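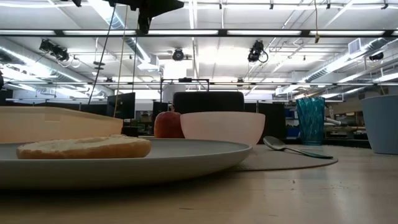

Half a bagel, a peach and a pale pink bowl on a wooden tabletop.

FOR RELEASE IN JUNE

Prothero drops the countdown clock, prints its corrections up top, and hires a reporter for the county board

I'm Armelle Guérin, I edit Prothero, and I'm supposed to write these things in the third person. I tried. It sounded like somebody else's newspaper, so you're getting me instead.

Starting this month, Prothero is changing how it covers local news in Wollwood, and a few of the changes are big enough that I want other newsrooms (and our own readers, hello!) to hear about them from us first.

The first one is the clock. If you've been on our home page in the past year you've seen it, the red box in the corner counting down to the next election, the next vote, the next whatever. I put it there. I thought it made things feel urgent, and it did, and people clicked on it like crazy. Then in the spring I sat down and read 93 of our own headlines in one go, with a pot of coffee and a highlighter, and I marked every one that told you to be worried without telling you what had happened. I ran out of highlighter. The clock comes down this month and so does the "Breaking" label on anything that isn't breaking. A zoning hearing that was scheduled in advance isn't breaking news, no matter how loud it gets.

The second change is corrections. Ours used to live at the very bottom of the story in small gray type, and I don't think many people ever scrolled that far. From now on they go at the top, right under the headline, in the same size type as everything else, and they stay there. We'll also keep a running page with every correction we make, listed by story. Some of my own are going to be on it - I once had a school bond passing that had failed, and I still think about it in the shower.

The third one makes me happiest. Évan Bailly joins us as our full-time county board reporter. Évan spent four years covering water and roads for Traltarari, and he's the kind of reporter who reads the attachments. We haven't had a person in that room every meeting for a long while, and we've been getting by on the video and the minutes, which leave out most of the good stuff.

"I like a long meeting," Évan told me when I asked him for something to put in here. "People say what they mean in hour three. I'd just like the readers to get that part too, along with the vote."

His first stories will run under a new heading, Board Notes, and they'll be free to read. You won't need an account.

I also want to be straight about money, since we ask everybody else about theirs. Prothero has 1230 paying members. They cover most of Évan's salary, and the rest comes from a grant from Proltadero, which pays for local reporting jobs and gets no say in what we print. We'll post the grant agreement on our site so you can read it yourself. It runs 70 lines, and I've read duller things.

A word about cable, because I keep getting asked. A lot of you write in to say you're worn out by the national networks, whichever one your brother-in-law has on, and you want to know if we'll be "the opposite of that." I'd love to say yes and take a bow. But I've watched our own page do plenty of the same tricks on a smaller budget, and I'd feel silly pointing fingers at New York while my countdown clock was ticking away in the corner. So we're starting with our own stuff.

We're holding an open newsroom evening at our Wollwood office later in June, starting at 6:30 p.m. Come and argue with us. Évan will be there, I'll be there, and we'll go through a story from first tip to final edit with anybody who wants to see how it's done. There'll be chairs, but get there early if you want one.

Reporters who'd like to talk to me or Évan can call the Prothero newsroom and ask for either of us by name. I pick up my own phone, mostly before lunch.

About Prothero

Prothero is an independent, member-supported news site covering local government, schools and public spending in Wollwood and the surrounding county.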